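Subject: Re: [refurb-list] Power supplies: test first, or pull first?
Date: November 7, 2022
To: refurb-list

> We have a batch of desktops coming in from the Stotton office and I would
> like to settle how we deal with the power supplies. Last time we did it
> two different ways and ended up with a shelf of units that had no labels
> on them and no record of which case they came out of. Some of them were
> probably fine. We scrapped the lot.
>
> My questions:
>
> 1. Do you test the supply in the case or on the bench?
> 2. How long do you leave a machine unplugged before you open it?
> 3. What do you do about cables that are tied to the case?
> 4. Is it worth keeping the screws?
>
> Also, does anyone still have the tray labels from the Mundarard job? I
> only have the old ones.

Answering in order, with a couple of things added at the end.

1. In the case first. We plug each machine in as it arrives, switch it on, and write down whether it gets as far as the setup screen. If it does, the supply gets a green dot on the intake sheet and we leave it alone unless the whole machine is being stripped. If it doesn't, the supply comes out and goes to the bench tester. On the last Mundarard batch we had 72 desktops. 18 of them would not start, and when we tested those supplies on the bench only two were bad. The rest of the trouble was memory that had worked loose, dead coin cells, and a few front panel connectors put back on the wrong pins by whoever had been in there before us.

So if you pull first and test later you will do a lot of work you don't need to do. I would only pull first if the machines are going for parts anyway.

2. We switch off at the back, unplug, hold the power button in for a few seconds and then let it stand while we do the paperwork for the next one. That is for working inside the computer case. None of us opens the power supply itself. The capacitors inside can hold a charge well after the cord is out. A bad supply goes into the scrap bin with its cover still on. Please keep it that way at your end too, even if someone offers to swap a fan.

3. Cut the ties, not the cables. Use flush cutters and keep the tip pointed away from the wires. Before you unplug anything, follow the cables from the supply to where they end up. You are looking for the big board connector, the processor connector up near the corner, the drive power leads, and the graphics card lead if there is a card. The processor one is what people forget. They take the screws out, start to lift the supply, and it stops short. 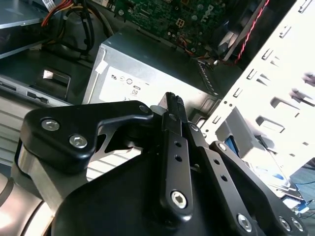
Do you need to take the board out to get at the power supply?

In most desktop cases you don't. Four screws on the back panel hold it, and once the cables are free it comes out through the open side. The exceptions are the small cases, where the supply sits over the board on a swing bracket or the drive cage is in the way. For those, take the cage out first. It is usually two screws and a latch.

When the supply is coming out, keep a hand under it. The weight is more than you expect and it will drop onto the board if the last screw comes out while you are not holding it. If the case is a standard tower, lay it on its side before you undo anything. We used to work with them upright because it took less bench space, and we cracked a memory slot doing it.

Go by the label on the supply when you fill in the sheet, and copy the wattage and part number exactly. Don't copy from the sticker on the outside of the case. On older office machines the supply has often been swapped at some point and the two won't match. If the label is hard to read, wipe it with a dry cloth and hold a lamp off to the side of it. A light straight on gives you glare and you can't read the small print.

4. Yes, keep the screws. The ones that hold the supply are the coarse thread kind, and they are not the same as the fine ones used for optical drives. We keep them in two separate jars. If you mix them someone will force a coarse screw into a fine hole and strip it. Screws that are chewed up go in the scrap metal.

On labels: the old Mundarard tray labels are no use now, the columns are different. I have the new sheet and will send it to anyone who writes to me off list. It prints on the ordinary address label stock. Each supply gets one label with the intake number, the wattage, pass or fail, and the initials of whoever tested it. Put it on the long side, clear of the vent holes and clear of the maker's label.

Things to add:

Minimum running time on the bench. We went from a quick yes or no on the tester to leaving each supply under load for 90 minutes. It caught a few that passed cold and then shut down. It does tie up the bench, so we run them in pairs during other work. If you only have one tester I would keep the long run for supplies going back into machines that leave the building, and use the quick check for spares.

Dust. Blow the supply out before it goes on the tester, outdoors if you can. Hold the fan still with a plastic stick while you do it. Short bursts.

Power cords. Bag them separately and check them for nicks. We had a whole crate from the Nägeli warehouse with the ground pin snapped off on several, and they had been mixed in with good ones.

Tutavero cases. If any of the Stotton machines are in those, the side panel slides back before it lifts. Don't pry at the front edge. The plastic clips break and we have no spares left.

I can bring the second bench tester over if you want it for the Stotton batch. Let me know how many desktops you are expecting and whether they are coming on pallets or loose in a van. If they are loose, I would also like to know who is bringing the blankets, as ours are still at the warehouse.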